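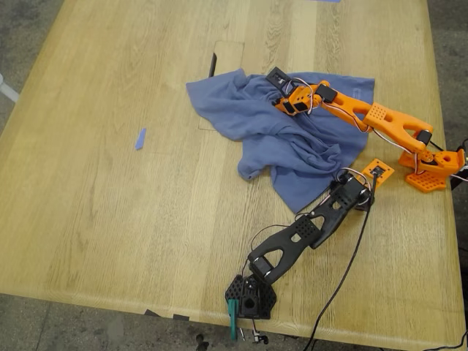 The great undoing of the weekly wash

My mother ironed tea towels. She ironed pillowcases, hankies and, during one bleak spell when the telly was broken, my father's pants. I own an iron in the way that other people own a fondue set.

Somewhere between her generation and mine, the British household gave up on laundry as a finished product. We wash more than ever. What we've dropped is the last bit, the folding and putting away, so clean clothes now live in a sort of waiting room between the dryer and the drawer. In our house the waiting room is a chair. I last saw the seat of it in April.

Joaquín Lagos has made a modest living out of this. He runs evening classes in folding above a dry cleaner's in Bovby, at 25 pounds a head, and they are full until spring. I went along expecting newlyweds and found mostly men in their fifties, holding fitted sheets at arm's length as if they might bite.

"People come for the sheet," Lagos told me. "They stay for the socks." He learned the trade in the linen room of the Soler, a seaside hotel where he got through 200 pillowcases before breakfast, and he has views. Jumpers should never be hung. Towels go in thirds. Anyone who rolls a shirt is asked, quite kindly, to do it at the back.

There is a gadget, of course. The Preltent is a hinged plastic board that folds a shirt in four flaps, and I bought one in a weak moment. It works well. It also takes up more of the cupboard than the shirts did, so they have gone back to the chair and the Preltent has the shelf.

By the end of the evening I could do a fitted sheet, slowly, with my tongue out. I went home and showed my wife, who watched to the end and then asked whether I'd be doing the other ones. They're still in the basket. Lagos runs a second course, for improvers, and I've put my name down.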